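Share 3 | Comments 5

Kokulance House, Housekeeping and Linen Meeting
Minutes, April
Held in the ground floor linen room, Wednesday, 2 pm
Present: housekeeping (two), laundry, stores, front desk. Apologies: maintenance.

1. Minutes of the last meeting
Agreed as a correct record, with one change. Under item 4, "pillow protectors" should read "mattress protectors".

2. Linen count
The full count was completed before the meeting. Total pieces held, including those out at the laundry: 1,518. Stores noted that hand towels and face cloths had been entered on the same line of the sheet on the second floor. They are to be listed apart from now on. The count stands as the opening figure for the new stock book.

3. Bed sheets
The patterned sheets from Drultico have now been in use on the second floor for a full quarter. Housekeeping reported that the print hides light marks but does not hide creases, and that a long fold left by the press stays in the sheet after the bed is made. Laundry will try folding in thirds lengthways instead of in half. Fitted sheets are to be pulled from the foot of the bed first and smoothed towards the sides before anything is put on top.

It was asked whether the plain white sheets should be brought back for the larger beds. No decision was taken. Housekeeping prefers the blue, as the white shows lint from the towels less but yellows sooner.

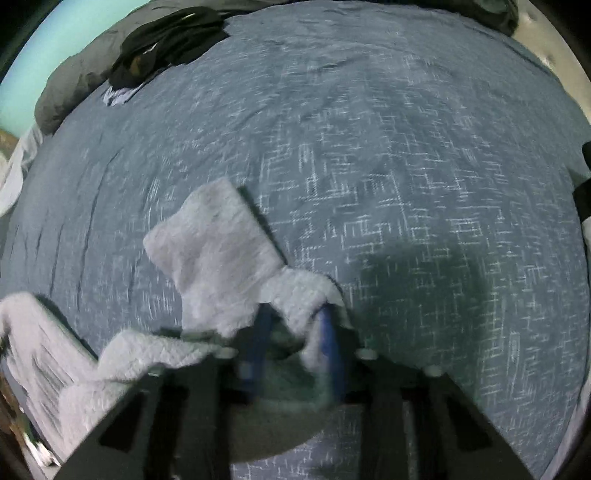
4. Towels on beds
Used towels are still being left on made beds during the room change. The meeting agreed the following order of work: towels off the bed and into the bag, bed checked for damp, sheet changed or smoothed, clean towels folded and placed last. A towel found crumpled on a bed is to be treated as used, even if it feels dry. Clean towels are to be folded on the trolley top and not on the bed.

Laundry asked that the fluffy towels be washed apart from the sheets. The last mixed load left lint on the dark bedding, and 3 sheets had to go through again. Agreed.

5. Supplies
Purba has changed the size of its washing powder drum. The scoop on the shelf is for the old drum and is to be thrown away. Jokel can supply trolley bags with a drawstring; stores to ask for a price for 5. The current bags remain in use until then. The hooks on the back of trolley two are bent and have been reported to maintenance.

6. Any other business
The linen room door is to be kept shut while the dryer is running. The label on the lower shelf (single, flat) is wrong and should read double, flat. Front desk asked for late room changes to be written on the board before noon.

Actions
Stores: separate lines for hand towels and face cloths; price from Jokel; new shelf label.
Laundry: trial of new fold; separate towel loads.
Housekeeping: order of work to be pinned inside the trolley cupboard.

Next meeting: same room, same time, after the May count.

Contact the housekeeping office | © Kokulance House | Back to top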